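The tea trolley returns

After four months of letters, two petitions and one very long silence from the landlord, the second-floor snack table at Negi House is back. It opens at 10.30 in the morning and shuts when Bimla Pathak wants her lunch.

Regulars will recall that the old table went in March, when the building managers, Prestance, swapped it for a vending machine. The machine took cards, coins and, in the case of Satish Pant, a tie. It also charged extra for choosing.
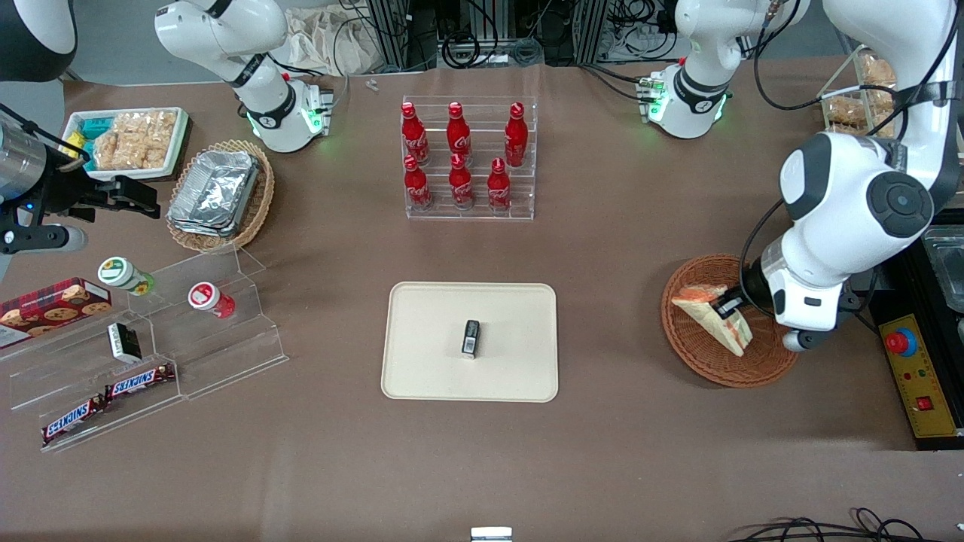 Prices are back to what they were, bar the tea, which has gone up by 4p. Bimla blames milk. Salamatu Olaniyan in accounts blames Bimla. Takings go in the tin, and the tin goes in the drawer that sticks, as before. The float stands at 35 pounds, most of it in coppers, so please don't turn up with a twenty and a hopeful face.

The old slate has been wiped clean. This was a generous act, as Nisha Rathore had added it up and it came to a sum she would only say out loud with the door shut. Some of you know who you are. One of you has left for Benel and is thought to be safe.
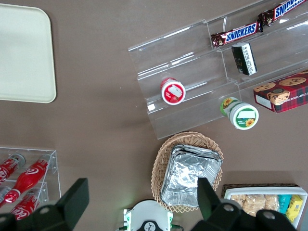

Requests and grumbles

There is a notebook for these. So far we have had a plea for proper mustard, a long note on the death of the cheese scone, and a drawing of a duck. Tincuța Zamfir has offered to bake on alternate weeks if somebody else will wash the tins — an offer that has been met with warm applause and no names. 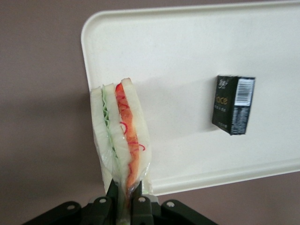
Egg will be looked at again in the autumn. Feelings ran high last time, and the windows on our side still don't open. Until then, bring your own mug, and take it home again afterwards.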